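Comparing Grippers, Session 4: Before You Touch the Real Arms
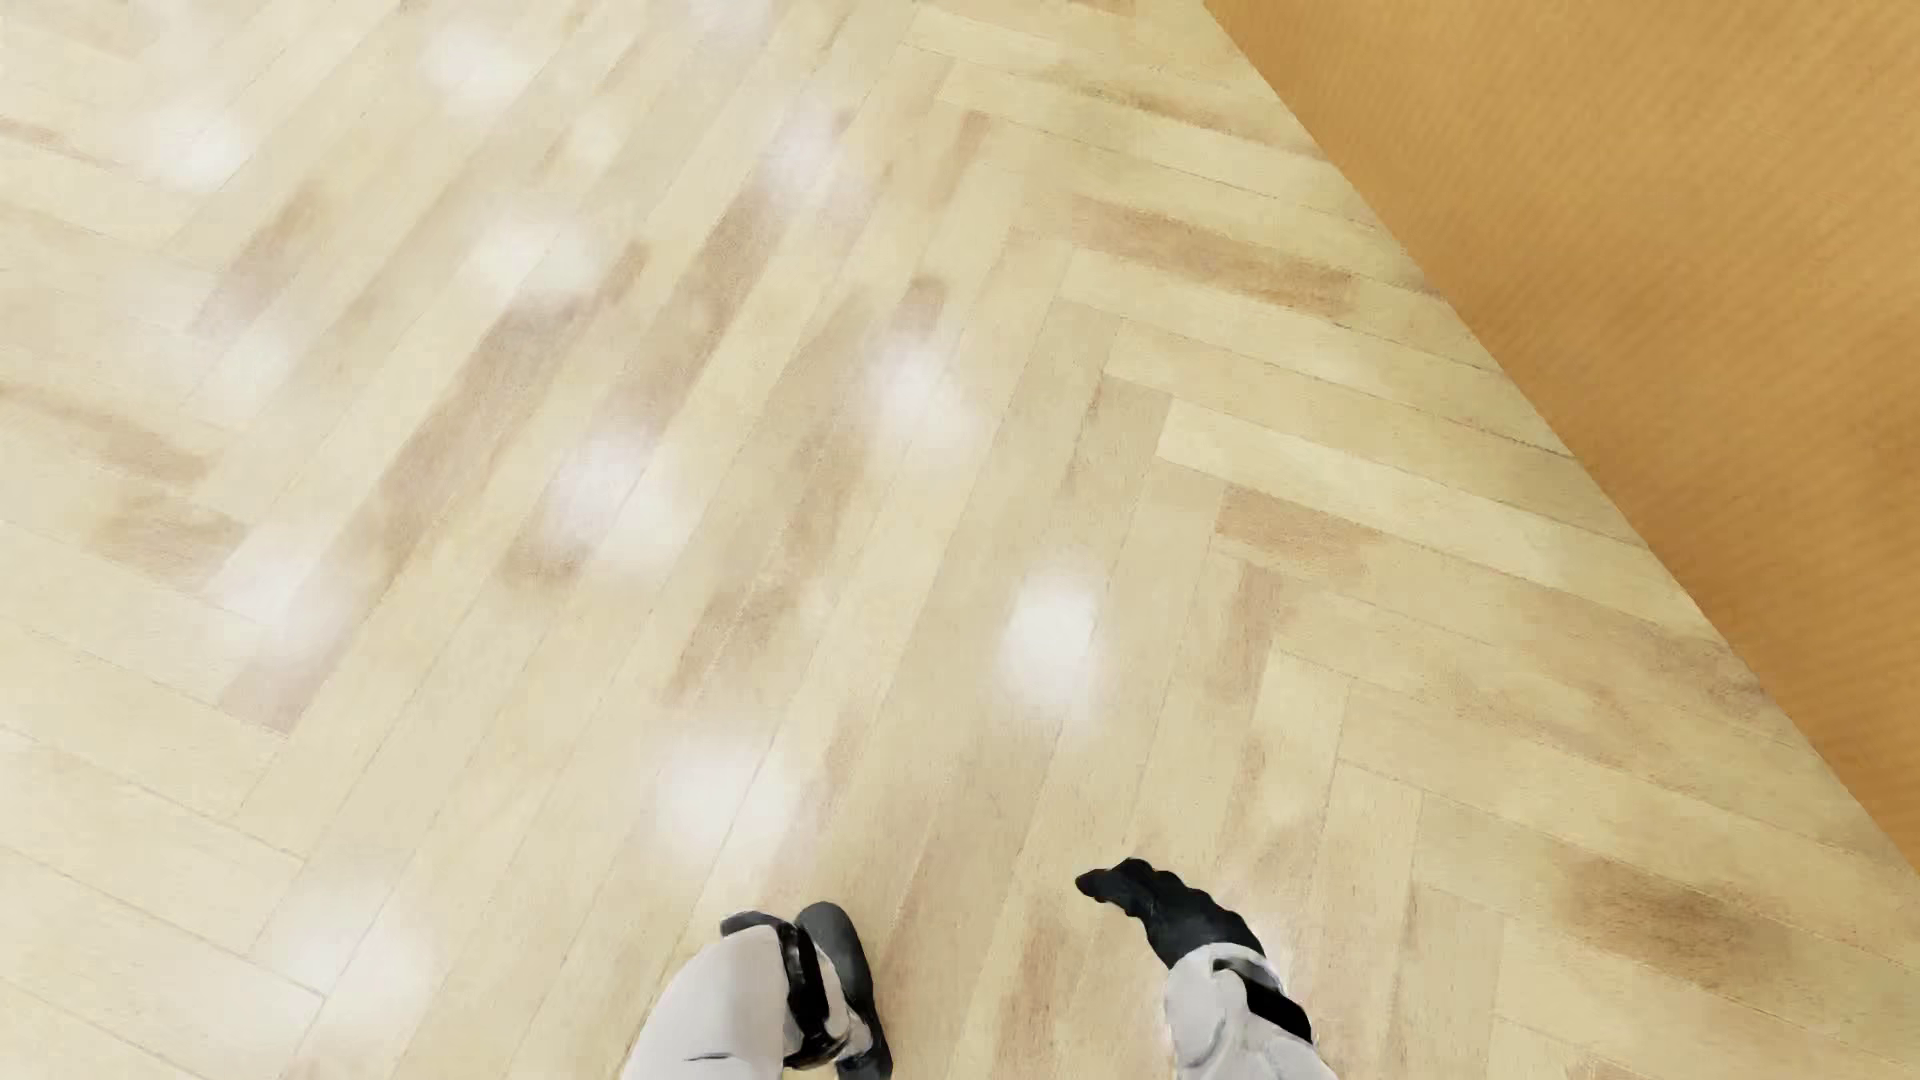 Man-sik Jang wrote in to say that simulated trials made his group overconfident, and that he would start everyone on hardware. I have some sympathy with that! Still, I'd like us to spend one more session in the simulator, where a dropped part costs you nothing but a little pride.

The view we work from looks steeply down, past the two limbs and onto a herringbone floor with soft white reflections scattered over it. Please keep those reflections switched on when you compare camera settings, even though (I know, I know) your plots look so much nicer without them. Glare on a shiny floor is just the kind of thing that upsets a depth estimate.

For the comparison itself, take the Curkell two-finger gripper first and then the Tukaren hand, with the same controller gains for both. Run 20 grasps with each and log every one, the ugly ones too. Set the random seed to 548 so we can talk about the same trials next time. The control loop stops after 2000 steps; write that down as a timeout and leave it out of your slip column.

A word on fingers. A hand with several joints gives you more ways to hold a thing and more ways to knock it over, so watch the thumb on the approach.

Logs go in the Umley folder. Chapter 12 of the reader covers contact models.

Odette Delaunay

Filed under: Course Notes, Robot Hands
Shares: 12

2 comments

Son: Do we reset the gains between grippers?

Odette Delaunay: No, leave them alone, please, and thank you for asking!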